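The Birkness family history fair opened its doors at 10 on Saturday, with 17 stands on one floor. Parish registers were on film, and surname searches cost £4. 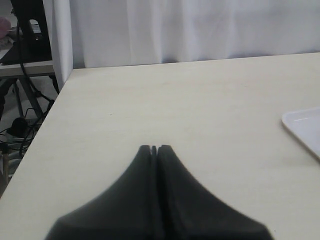
Pale tabletop, Birkness

Chaltu Moges spoke on the Assefa line and on names taken from a father's first name, which change with each generation.
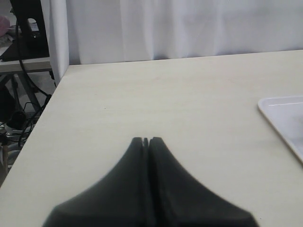 Photo: Lucie Hiebert

The Lellton index now holds 353 surnames. Spelling variants are filed under the earliest form found. Copies can be ordered by post and take four weeks.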